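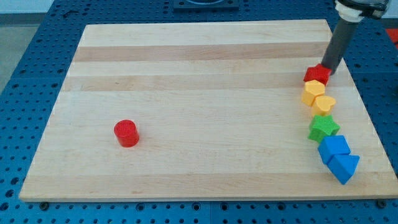 Ashraful Bepari would like the Bengali reading hour to run twice as long, and he told us so before he had even taken his coat off. Going by the sign-up sheet for the new season at the Kalton Bengali Cultural Circle, plenty of families agree with him!

The Circle's heritage language program starts up again in September with 161 children enrolled, the most it has ever had. Classes meet in the old Brabec school building on Fesby Street, where the Circle has rented rooms since last winter. Beginners learn the alphabet through songs and rhymes, and the older groups move on to short stories, letter writing and (new this year) a bit of theater.

The theater part is what has everyone talking. Students in the top group will put on a one-act comedy in Bengali in November, with English summaries printed in the program so that neighbors and classmates can follow along. Rehearsals start in October, right after the regular lessons, and parents who can sew, paint or play the harmonium are warmly invited to stay and help.

Children don't need a Bengali background to join. Last year's beginner class had kids whose families speak Spanish, Polish and Nepali at home, and several of them are coming back for level 2 — one girl already corrects her father's pronunciation when he orders at the sweet shop.

"My son used to answer his grandmother in English every time," Bepari said. "Now they argue about cricket in Bengali for half the evening. I can't get the phone back."

The reading hour he is so fond of will stay at one hour for now, but it gets a bigger room and a much better shelf. Hurnitel, the neighborhood bookstore, has given the Circle 100 picture books and early readers, many of them with Bengali and English on facing pages. Families can borrow them between classes and keep them over the holidays.

Adults haven't been forgotten either. An evening conversation group begins in October, open to complete beginners and to people who grew up hearing the language and want to speak it with more confidence. Tea is provided, and snacks are whatever people bring, so expect a full table.

The children's classes are full at the beginner level, but there are still places in the two older groups. Parents can put their names down at the front desk on Fesby Street any afternoon after 4:00. The waiting list for beginners is open too, and the Circle hopes to add another class in January if it finds one more teacher.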